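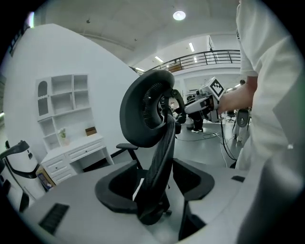

2024-04-12

Day 2 of the great workroom shake-up and I am so pleased with how it's going that I'm writing this at nine at night with a sandwich in my other hand. The chair question is finally settled! I spent most of January complaining about my neck to anyone who would stand still, and all that time I was sitting in the old Butt, the one from the dining set, with a folded towel on it. Now we have a proper office chair, black, with mesh in the backrest and even a mesh panel in the headrest, which has a nice fat padded border going round it. I had no idea headrests came with mesh. I assumed they were all that shiny stuff that sticks to you in summer.

Konrad brought the Ilier catalog over again at lunch, even though I'd told him we had chosen. He just likes it. He had turned down the corners on six pages, most of them lamps. I will admit the lamp on the last one is lovely and I've put the catalog on the windowsill where I'll keep seeing it. He tried the chair out and leaned back with his eyes shut and didn't say anything for a good long while, so I'm taking that as a yes. Then he asked if his mother might want one and I said ask her, and he said he'd rather I did. (Must call Mrs. Makowska. Before the weekend, and before he forgets he asked me.)

The thing I keep coming back to is the headrest. With the old setup I would end up with my chin practically on the desk by four o'clock. I did two hours of the Flillircombe accounts this afternoon, straight through, and when I stopped for tea I noticed I was still sitting up like a person in a posture leaflet. Two hours! And I even enjoyed the accounts, more or less, apart from the hotel receipts, which are a disgrace. Whoever staples things face down and upside down over there, I'd like a word.

Armrests, though. I'm not sure about armrests. I've never had them at a desk and my elbows don't know what to do. I keep knocking the left one when I reach for the phone. Konrad says give it two weeks and I'll wonder how I lived without them, and he may be right, he was right about the kettle. I'm going to try a lower setting tomorrow when there's daylight and I can find the instruction sheet, last seen under the stack of folders by the door, or possibly inside one.

Other progress. The Bisia shelves are up and they are level – I checked with the proper level and then with a marble, and the marble stayed put. I put the reference books on the bottom two and then moved them to the top and then moved them back, so that was forty minutes. The top shelf has the tin of rubber stamps, Grandma's blue jug, and the radio, which gets better reception up there than it ever did on the filing cabinet. I had the evening concert on while I was sorting and it came through with hardly a crackle. Something with a lot of cello. I missed the name of it because I was under the desk after a pencil.

I also filled a whole bag with paper for recycling. Old envelopes mostly, and about a hundred years of gas bills, and a stack of notes in my own writing that I couldn't make sense of. One said only "ask re: hinges." Hinges on what? I kept that one. It may come back to me.

The old chair has gone back to the dining table where it belongs, towel removed. It looks quite smart with the others again and I felt a bit sorry for it, all those months of being asked to do a job it wasn't made for. I gave it a wipe down and tightened the wobbly leg, which I should have done when I first noticed, and there was a paper clip stuck in the joint underneath. So that's a meal for the whole family that can happen without anyone perching on the stool.

What's left: the drawers, which I'm dreading, and the rug, which I'm not. I want something with color in it. The floor in there has been bare since we moved in and it makes the room echo when I'm on the phone, my sister says I sound as if I'm calling from a swimming pool. Konrad thinks a rug will make it harder to roll about and he has a point, so maybe a small one, over toward the window, out of the way of the wheels. Or a runner along the shelves. I measured both and wrote the numbers on the back of my hand and then did the dishes, so I'll be measuring both again.

Neck report, for the record: no ache at all on the right side tonight, a little on the left, and I think that's the phone. Going to bed early with the Ilier catalog. That lamp is on page 31 and it comes in green.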